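Plillstead chairs: read me first

Hello! I'm Leonie and I look after the Plillstead folder, the one with all our notes and pictures on putting together the white plastic chairs. There are 480 entries from the first round and 644 once you add November's, so please don't try to read the lot in one go.

I started it when Adalberto and I kept disagreeing over which way up to work. He likes everything upside down from the start, I tip mine over sideways and get on with it.
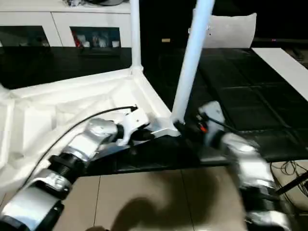 Anyway, we never settled it, so both ways are in. Each entry has a short note, the piece it belongs to and who wrote it up (mostly me or Young-sook, whose notes are far tidier). If a note just says "see Etel", look in the Etel subfolder, where the older ones live. I do mean to merge them!

Names changed between version 2 and version 4. Anything that used to be called "seat" is now "top", and I've tried to catch them all, but shout if you spot a stray one.
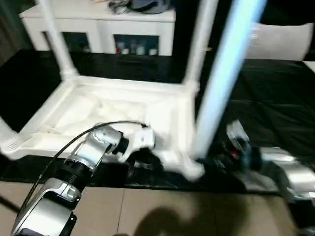
My one bit of advice on legs is to learn the underside before you fuss over anything else. Turn the piece over and it's a shallow tray with raised rims and ribs moulded inside, and the legs stand up from near the corners, so in your notes please name the corner and don't just put "leg". Thaís wrote "the left one" all through her first batch and we're still working out whose left.

Corrections go to Kelly Miranda, questions to me.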